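Storing linen and paper goods in a small windowless room — what should the cabinet and walls be like?

Posted in: Buildings and Storage
Tags: damp, cupboards, textiles, small rooms

Posted by: Skonavano Hall Bookings

Our hall has a small internal room which was used for many years as a cloakroom. It has no window and one door, which opens on to the main corridor. We now wish to keep the following items in it: table linen for functions, a set of stage curtains that is used twice a year, boxed paper records and a quantity of printed programmes.

The room measures 6 square metres. A humidity meter left on the floor over a weekend gave a reading of 52 per cent, and we have no other readings at present. The heating in the corridor is turned off between bookings. The external wall of the building does not touch this room, although a cold water pipe runs behind the rear wall at skirting height.

We should be grateful for advice on the following matters. First, is a closed cabinet suitable, or should open shelving be used? Secondly, may fabric be hung on the walls to hide old paintwork, or will it hold moisture? Thirdly, is it acceptable to keep paper and cloth in the same cabinet? We have a budget of 480 pounds for the whole of the work and would prefer to keep some of it in reserve.

We have read the earlier thread on garden sheds but did not find that it applied to an internal room.

3 replies

Posted by: Tonska Archive Support

A reading of 52 per cent is satisfactory for mixed storage of this kind. It is, however, a single reading taken at floor level. We recommend that readings are taken at two heights, morning and evening, for at least a fortnight before anything is moved in. Please include a period when the hall is in heavy use, as a large number of people in the building will raise the moisture in the air considerably, and this will find its way into side rooms whenever the door is opened.

On the choice between a cabinet and open shelving, we would favour a cabinet. Dust is the more common trouble in public halls, and doors keep most of it out. The cabinet should not be pushed hard against the rear wall. A gap the width of a hand is enough to let air pass behind it, and in your case it will also allow the pipe to be inspected. Raise the base off the floor on feet or blocks. If the pipe should fail, the first few centimetres of water will then pass underneath.

Metal cabinets with a baked paint finish are generally preferred for paper. Painted timber may be used, but new paint must be left to cure fully before the doors are closed on any contents. Four weeks is a sensible period. Where the cabinet has been bought second-hand, wipe it out with a barely damp cloth and leave it open until there is no smell of any kind.

Paper and cloth may share a cabinet provided that they do not share a shelf. Place the paper records on the upper shelves, in lidded boxes, and the linen beneath. Stage curtains are heavy and should be rolled on a tube, as sharp folds will in time become permanent. If the roll is too long for the cabinet it may lie on top, wrapped in washed cotton sheeting. Plastic sheeting should be avoided.

Please note that printed programmes kept only as spare stock do not need the same care as your records. Keep three clean copies of each with the records and store the remainder wherever is convenient.

Posted by: ponent_lettings

Just get a dehumidifier and be done with it. We put one in our store at Ponent and have had no trouble. You do have to empty the tank or it switches itself off. I cannot comment on the curtains.

Posted by: Kudo Rooms and Fittings Desk

The previous replies deal with the contents, so this one is confined to the walls and doors.

Fabric linings are quite acceptable in a dry internal room and are an inexpensive way of covering poor paintwork. The advice below is taken from our own guidance sheet for members.

1. Fix a timber batten along the top of the wall and hang the fabric from it. Do not glue the fabric to the plaster. It must be possible to take it down for washing and to look at the wall behind.

2. Choose a plain, closely woven cloth. Ask the supplier for a written statement of its fire rating and keep this with the building papers. In a hall that is let to the public, your insurer may ask to see it. Black is a common choice, as it does not show marks, but a pale cabinet is then easier to find and use in poor light.

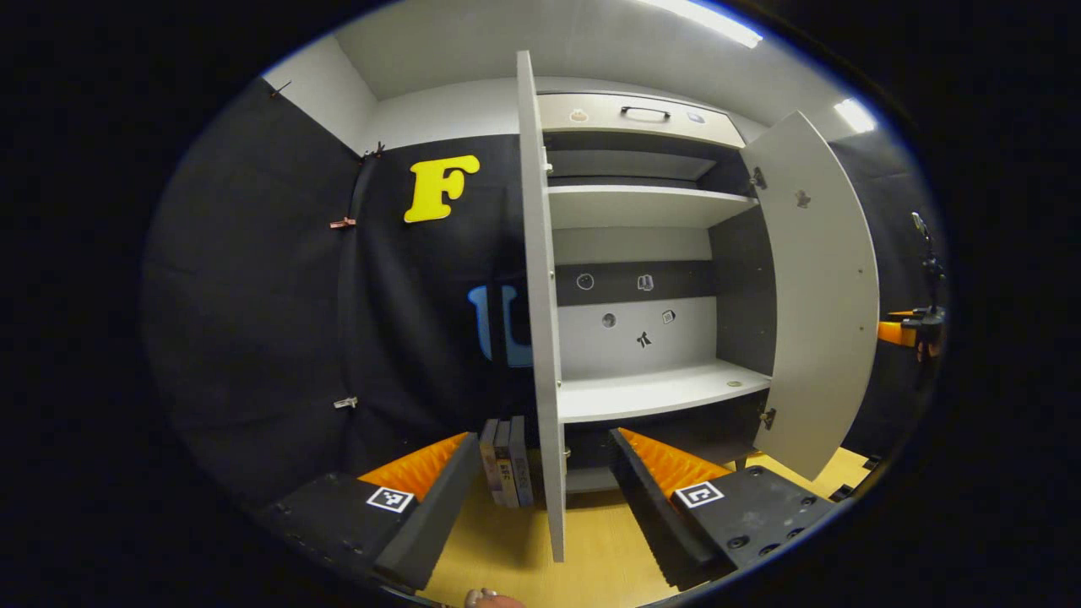 3. Stop the fabric short of the floor. A clearance of five centimetres will keep it clear of the mop and of any spilt water. It should also be kept well away from light fittings and heaters.

4. Check the swing of the cabinet doors before the position is settled. In a room of this size, both doors should open fully without touching the hanging fabric or the room door — rubbing will wear a line in the cloth within a season.

5. Take the fabric down once a year, in February or whenever bookings are few, and look for staining on the plaster. Pay particular attention to the wall with the pipe behind it.

As to cost, a cabinet of ordinary quality together with battens and cloth should fall within the sum you mention if the fitting is done by your own members. Do measure the doorway first. A cabinet 825 millimetres wide will pass through most older doorways only when it is turned on its side, and the shelves should be removed before this is attempted.

Comment from Skonavano Hall Bookings: Thank you for these replies. We shall take further readings as advised. The doorway has been measured and is narrower than we had supposed, so a cabinet supplied in flat sections will be needed.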